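Summer Bed Mats: Which Tips Hold Up and Which Don't

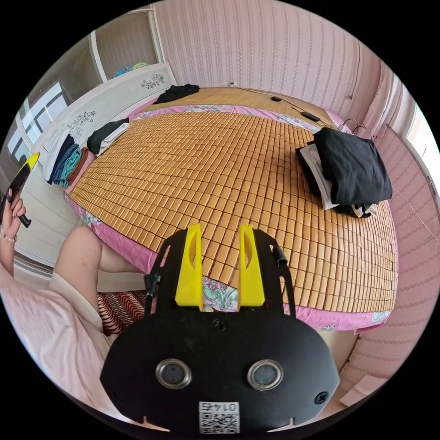 A tile mat over a floral sheet, with laundry still waiting to be put away.

Every year when the heat arrives I get the same batch of advice about cooling mats, and every year most of it has been copied from somebody who has plainly never slept on one. The tile kind, with small rectangular pieces set in a grid, gets the wildest claims. It will drop your body temperature. It will cure your back. It will last a lifetime with no care at all. I have owned two and slept on one or the other for a good many summers, and I'd like to see the thermometer.

What a tile mat does is feel cool when you lie down on it and let some air move under you. After a while the patch you are lying on warms up and you roll over to the next patch. If your bedroom is stifling, it will still be stifling. I think the mat is worth having anyway, which may sound like a contradiction, but I also think a fan is worth having and I don't expect it to fix my knees.

Some tips, sorted by how much I believe them.

Put a sheet under it

I believe this one. People lay the mat straight on the mattress to get "the full effect," and I can't work out what effect they mean. A sheet underneath can be pulled off and washed, and the mat can't go in the machine. Use a fitted sheet or tuck a flat one in tightly. A wrinkle under a soft blanket disappears, but a wrinkle under tiles is a ridge, and you will find it with your hip at two in the morning.

A sheet on top as well? Plenty of people do it. You lose the coolness you paid for, so I only put one on for guests who complain about the pattern the tiles leave on their arms.

Wipe it before the first night

Also true. A new mat smells of the warehouse, and the tiles carry dust from cutting. Use a cloth wrung out in hot water until it stops dripping, go along the grain, then go over everything again with a dry cloth. Stand the mat up in a hallway until the back feels dry to your hand. My first Tlapale went on the bed too early and smelled like a wet basket into August.

Vinegar, tea, lemon, rice water

I have been told to use all of them. Elvia Bañuelos, who lives below me and has had tile mats longer than I have, swears by cold black tea "to feed the color." I tried it on one end of the mat and plain water on the other end. By the close of the season I could not tell you which end was which. A little vinegar in the water did help with a sour smell once, but so might an afternoon by the window have done. Skip the lemon. It gets into the cord and goes sticky.

Don't dry it in full sun

Half true. An hour outside on a breezy day has never hurt mine. Leaving it on the balcony rail all day did, and several tiles along one side split at the ends. Shade and moving air are slower and safer.

The hair problem

Most sellers say their mat doesn't pull hair. Mine does. The Predach was worse than the Tlapale, though that could be one bad mat. The gaps open when the mat bends over a soft spot in the mattress and close again when you shift. Tie long hair up, or use a pillow mat at the head of the bed and lay a thin cotton cloth over it. A pillow mat moves around less than you would think as long as you don't stack two pillows under it.

"It keeps the bed tidy"

I saw this one on a store page and laughed out loud. A mat makes a bed look like a good flat table, and you know what happens to flat tables. Folded shirts land on it. A phone charger moves in and brings its cable. Something black gets dropped near the pillow and stays there.

Folded clothes do no harm on a dry mat, but damp ones will, so don't use it as a halfway stop for things that came off the line a bit early. Dark new garments can leave dye behind on pale tiles, and I have the smudge to prove it. If you sort laundry on the bed, work in one direction, put each pile straight into a drawer, and don't start a second row along the side. Clothes pushed up against a panel or headboard slide down into the gap sooner or later and come out in the fall with a stripe of dust across them.

Chargers are another matter. I don't like them on a bed at all, mat or no mat. Somebody wrote to tell me the tiles are "naturally fireproof," and I would love to know who told them that. Charge things on a shelf or on the floor where air can get at them. At the very least, unplug before you lie down, and keep the cable off the part you sleep on. A cable under a tile mat is the same ridge problem as the wrinkled sheet, only harder.

Rolling and storing

Roll it with the tile side facing out, so the cord backing isn't stretched. That is what the leaflet with my Koston pillow mat said, and for once I agree with a leaflet. Don't fold it except along a fold line the maker put there. Tie it loosely in two places with strips of old T-shirt. Plastic bags are a bad idea unless you are completely sure it's dry, and I never am, so mine goes in an old cotton duvet cover behind the wardrobe door. Cedar blocks, lavender bags and the rest are up to you. They smell nice.

Repairing a loose tile

Teodoro Ledesma fixes his with fishing line and a curved upholstery needle, following the old cord through the holes. It took him 11 minutes for one tile, and he was talking the whole time. I tried glue first. Glue made a stiff lump that cracked the neighboring tile, so now I do it his way. Do it as soon as you notice, as one loose tile soon becomes a row.

What to pay

My last one was $106 for the queen size. The Caver store wanted $144 for a mat that looked the same to me and came in a nicer box. I asked what the difference was and was told "quality." Bend a corner and look at the cord, run your palm both ways over the surface to feel for rough edges, and check that the border is stitched all the way around. If the store won't let you unroll it, buy somewhere else.

Posted 23 May 2019 under Bedroom and Linens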